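Varnel Kitchen Help > Soups, Beans & Grains

Why are my white beans still hard after hours of simmering?

Asked by Esmaeil Jalali, Nov 3, 2021
Viewed 1,006 times

Hello everyone, I hope you can help me save my Sunday-style bean soup (which I make on any day I please, so don't mind the name). I soaked a pound of dried white beans overnight, drained them in the morning, and put them in the pot with onion, celery, a can of crushed tomatoes, a bay leaf and the juice of half a lemon. They simmered all afternoon with the lid tipped a little, and at dinner they were still chalky in the middle. My wife was very kind and ate two bowls of broth with bread.

The beans came from a big bag I bought in April, so I don't think they can be that old. Our water is quite hard, if that matters. I have made this soup before with canned beans and it was lovely, but I would so much like to get it right from dried. Is there any rescuing the pot I have in the fridge?

3 answers

Answer from Rovex (top answer, 84 found this helpful)

Oh, I feel for you, I really do! I am fairly sure it's the tomatoes and lemon. Acid keeps the skins and the insides of beans firm, and if it goes in at the start you can simmer until bedtime and still be chewing. Next time, cook the beans by themselves in plain water with the onion and bay leaf, and only add the tomatoes once you can squash a bean against the roof of your mouth with your tongue. Lemon goes in at the very end, off the heat, and it tastes brighter that way too.

For the hard water, put a small pinch of baking soda in the pot, and I do mean small, because too much makes them taste like soap. I salt my soaking water as well. My grandmother would have fainted at the idea, but the skins come out so much softer and the beans are seasoned all the way through.
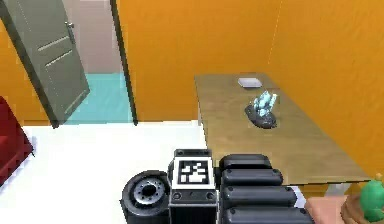 Orange walls, turquoise floor past the door

As for the pot in the fridge, don't throw it out. Bring it back up slowly with an extra cup or two of water and a tiny pinch of the baking soda, keep the lid on, and check after 40 minutes. It may need a good deal longer than that. If a few stubborn ones are left, blend half the soup and stir it back in with plenty of olive oil, and I think your wife will be very happy with it. A Parmesan rind in there wouldn't hurt either!

Answer from Brorix (9 found this helpful)

pressure cooker. never looked back

Answer from Imai (31 found this helpful)

I agree with the tomato advice, but I would look hard at that bag too. You bought it in April, but that only tells you when it left the store, and beans can sit in a warehouse a good long while before that. Old ones take forever and some never soften at all. I buy mine from a shop that sells through them quickly, and I write the month on the jar with a wax pencil (I have jars going back further than I'd like to admit, mostly chickpeas).

If you have some of the bag left, boil a small handful in plain water with nothing else. If they go creamy, it was the acid, and if they don't, use the rest as pie weights and start with a fresh bag.

Comment from Esmaeil Jalali

Thank you all so much. I have a handful on the stove now in plain water, and the soup is coming back up on the other burner with a Parmesan rind in it. Rovex, do you take the rind out before blending?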